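4.3 毛巾整理:从抓角到叠好

家务任务里毛巾这一项我们原以为最省事。一块矩形布,没有袖子,没有扣子,叠两下放到一边。Vurkoleck平台在刚性物体上(杯、盒、调料瓶)的表现上一节已经写过,换成毛巾以后掉得很厉害,所以单独开一小节。

先给总数。十二月到一月,共执行毛巾整理1,652次,计入统计的最后一批在1月20日跑完。其中首次抓角成功1,298次,占78.6%。最终叠好并通过人工验收的491次,占29.7%。也就是说抓住了角的那些里面,只有37.8%走到了最后。中间丢掉的这一大块是本节要讨论的内容。

任务定义。毛巾平放或略有褶皱地放在台面上,机器人以单臂完成:(a)找到一个可抓的角;(b)夹住并提起;(c)拉向对边,对齐,放下;(d)重复一次,得到四分之一大小的叠块;(e)推到指定区域。验收标准按家里人能接受的程度定,边对边错位不超过两指宽,没有卷进去的角。没有用像素级的指标。试过,和人的判断对不上,弃用。

验收由两人独立进行,分歧时由Muthoni Makori裁定。她此前在洗衣房做过排班和质检,两指宽这个标准也是她提的。我们起初想定得更严,她的意见是真正在洗衣房里没有人会那样叠,太严了测出来的东西没用。采纳。

4.3.1 抓角

抓角失败共354次。按录像逐条归类,141次属于"滑脱":两指已经合拢,力的读数也正常,提起时布从指间出去了。其余为定位偏差、只夹到一根绒圈、夹到台面、以及超时,各类边界不太干净,有的一次失败里能看出两种原因,按先发生的算。

滑脱几乎都出现在包边较厚或者底边另有一段平织边的毛巾上。角的位置有几层布叠在一起,比旁边的毛圈硬,夹爪内侧是略凹的,硬角进去以后接触面很小。软的地方反而好夹。这和我们在Grikport的布料库上得到的印象相反,那边的样片多数是裁好的单层布,没有包边,练出来的策略习惯直接去夹最尖的那一点。

改法很土:抓取点从角尖往里挪一点,斜着进。滑脱少了,但提起来以后角会耷拉下来,对齐时又多出一个误差源。两头不能都要。本文报告的数字全部是改之前的版本,改后的样本太少,不单列。

4.3.2 视觉上的干扰

定位偏差这一类比预想的杂。训练时毛巾以纯色为主,评测时我们有意加入了家里常见的带图案的款式。典型情形见图6:绿色毛圈毛巾,上面用米黄色纱织出一个卡通青蛙脸的轮廓,左侧是窄的白包边,底部是一道较宽的米白色织边;台面是白底、带绿蓝褐各色碎粒的水磨石样式,表面光亮。两指停在毛巾左下角的两侧,还开着。

对人来说这个画面没有什么难的。角在哪儿一眼就看到。对策略来说麻烦有这么几处。

图案。轮廓线是浅色、闭合感强的曲线,和浅色包边颜色接近。边缘检测那一支会把图案线当成布边的候选,尤其是弧线比较平的那几段。星形的小装饰更糟,菱形有尖,尖就像角。后来在候选里加了一条"角的外侧必须是台面",好了不少,可是毛巾有褶皱、自己压着自己的时候这条又不成立了。

浅色边配浅色台面。白包边落在白底上,对比度很低,分割出来的布往往少了一圈,也就是把绒面的边界当成了毛巾的边界。对夹取来说少一圈正好少在最要紧的地方。深色木桌上没有这个问题,同一套参数。

反光。光亮台面上顶灯的反射是一条一条的白,长而直,有的离布边很近。直线检测会把它连到包边上去。我们试过把灯关掉一排,指标立刻好看,但是家里和店里不会为了机器人关灯,所以评测时全部按正常照明。

碎粒。单独一颗不碍事,多了以后背景纹理的尺度和毛圈有点接近,深度又是平的,深度相机在光面上本来就缺数据,补洞补出来的东西不可靠。

标签和线头。带条码的小白标签是一块高对比的矩形,四个角,个个都很规整。有过策略直奔标签的情况,夹起来了,也提起来了,然后当然叠不成。包边上翘出来的松线倒是影响不大,只是在腕部视角里离得近时会被当成边的延伸,一般再走近一步就自己纠正了。

需要说明的是,上面这些干扰单个出现时策略基本都能应付。消融实验里一次只加一种,首次抓角的成功率下降都在可接受范围内。叠在一块儿才垮。而家里的东西恰恰是叠在一块儿的:花的毛巾,亮的台面,顶灯,标签没剪。合成数据里很少同时给全。

4.3.3 提起之后

占失败大头的其实是这一段,1,298次抓住,491次验收通过,差的全在里面。

毛巾一离开台面就不再是矩形。单臂提一个角,布垂成一条,另外三个角有两个会被自己盖住,对齐的目标看不见了。人这时会用另一只手,或者在腿上、胸口上搭一下,再不行甩一甩。单臂都没有。我们的做法是低空拖拽,提得很低,让布的大部分留在台面上,靠摩擦保持形状。光面台子上摩擦小,整块布跟着走,对边也一起走了,走到最后发现折线根本不在中间。

策略对"布在跟着走"没有概念。它按开始时看到的布边位置规划,中途不更新。加了中途重看之后,每次动作要多停两到三回,时间拉长,成功率有提升但仍然不稳定,因为腕部相机在夹着布的时候视野里一大半都是自己夹着的那块布。顶部相机能看到,可是臂会挡。视角的问题在第5节再谈。

第二折更难。布变成双层,边变厚,抓角时容易只夹到上层。只夹到上层一提就散,前面的活白干。这类失败从首次抓角的统计里看不出来,读者如果只看78.6%这个数会得到过于乐观的结论,我们自己在初稿里就犯过这个错误。建议同类工作都把首次抓取和最终验收分开报。

4.3.4 和店里的要求比

Venckus洗衣店借给我们一个下午,在他们的叠布台旁边站着看。一个熟练工叠一条手巾,伸手到放下,没有停顿,眼睛多半已经在看下一条。她不找角。手顺着边捋过去,角自己就到手里了。这个动作我们的夹爪做不了:指面没有触觉,捋的时候不知道布还在不在,也没有足够细的力控来让布在指间滑而不掉。滑脱在我们这里记为失败,在她手里是方法。

速度差距不在本文讨论。即使不计时间,以现在三成不到的验收通过率,后面还得有人把剩下的重叠一遍,等于多了一道工序。店主的态度比较干脆,说能稳定做到把毛巾摊平她就愿意要,叠不叠另说。摊平本身我们没有作为独立任务测过,列入后续。

家里的情况略松。没人催,失败了可以再来,毛巾没叠齐也不会有客人投诉。允许重试三次的话通过率会上去,但重试之间布的初始状态越来越乱,第三次往往是对着一团布开始,收益很快就没了。Cavurico的双臂方案据我们了解绕开了一部分问题,抓两个角再展平,代价是台面空间,普通厨房的台子放不下两条臂。没有直接比较的数据,这里不做评价。

4.3.5 小结和没做完的

机器能不能叠毛巾,要看问的是哪一步。在素色毛巾、哑光深色桌面上找到并夹住一个角,可以。换成普通家里那种组合,夹住的比例还过得去,叠好的比例不行。瓶颈一半在看、一半在提起之后的形变,抓取本身排在后面。夹爪形状有影响,我们只测了一种指形,内侧凹面对硬角不友好,平面指或者带软垫的指估计会改善滑脱,没来得及做。

另外,洗过很多次的旧毛巾比新的好抓,绒倒了,边也软了。样本里新旧没有没有平衡,新的偏多。湿毛巾完全没有测。

图6 毛巾左下角抓取前的腕部视角

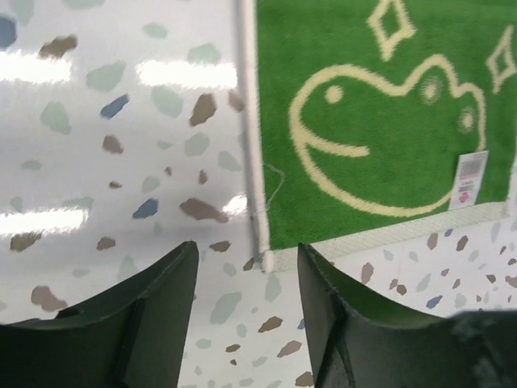
还有一个统计口径上的问题要交代。人工介入的次数我们没有计入失败,凡是操作员在动作开始前把毛巾重新摆过的,按新的一次算。动作开始以后碰过的,整条作废,不进1,652。这样处理对策略偏宽,首次抓角的比例可能因此被抬高了一点,抬高多少目前没法估,早期的记录表里没有"摆过"这一栏,是后来才加的。下一批会从头记。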